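About us

Grovholm is a small language school in the town of Mullent. We teach adults who have moved here for work, for family or for other reasons, and who want to speak with their neighbours without fear. The school was opened by Ingeborg Ostermann with one class in a rented room above the Nolte bakery. In May we had 201 learners in our day and evening courses.

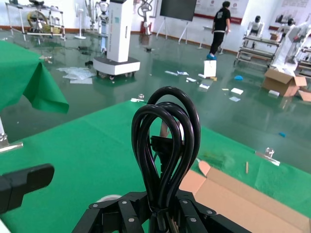 Our groups are small and the teachers stay with the same group for the whole course. We use few textbooks. Most lessons begin with something from daily life, for example a letter from the bank, a bus timetable or a telephone call to the dentist. Grammar comes after, when the learners ask for it, and they always ask.

In the beginning we had only beginner classes. Now there are also courses for reading, for pronunciation and for the citizenship examination. A second house in Grevureck is open since two years, with parking behind the building and a lift to all floors.

The library has 1,000 books in easy language. Learners can borrow three at a time, also during the holidays.
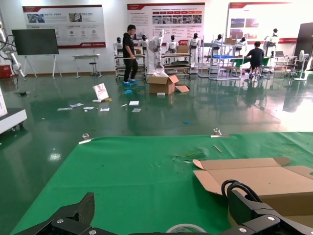
Cardboard box and black cable on the green cloth

A course costs 79 euros per month and the first lesson is free. Those who have a low income can speak with the office about a smaller fee, and this conversation stays between us.

Registration for the autumn courses opens on Monday, June 2, 2025. Please come to the office in Mullent, room 109, and bring an identity card. A placement talk takes fifteen minutes and you do not need to prepare anything.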